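Search this site... Go
Reading time: 3 minutes

Why do clothes have colours?

Hi, I'm Floarea! I love dye – the stuff that colours cloth.

1. Plants came first
People boiled roots, leaves and berries, then dunked their wool in. Pale purple is my favourite!

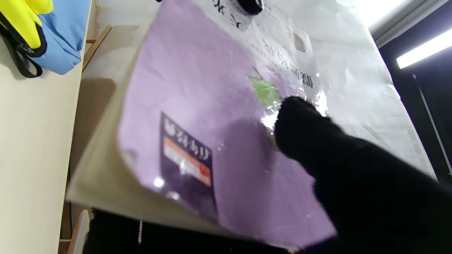

2. Mixing
Blue and yellow dye make green. Add loads more yellow and it gets really zingy.
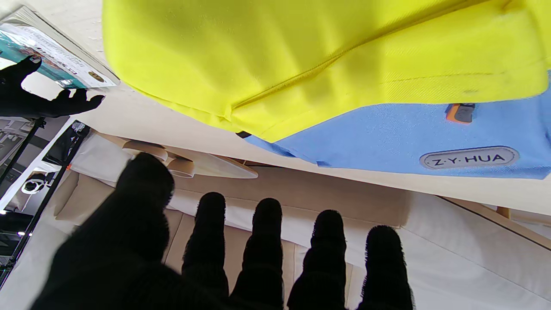

3. Your turn
Ask a grown-up to simmer onion skins for 60 minutes, then pop in an old white sock.

Filed under: Curious Kids, Colour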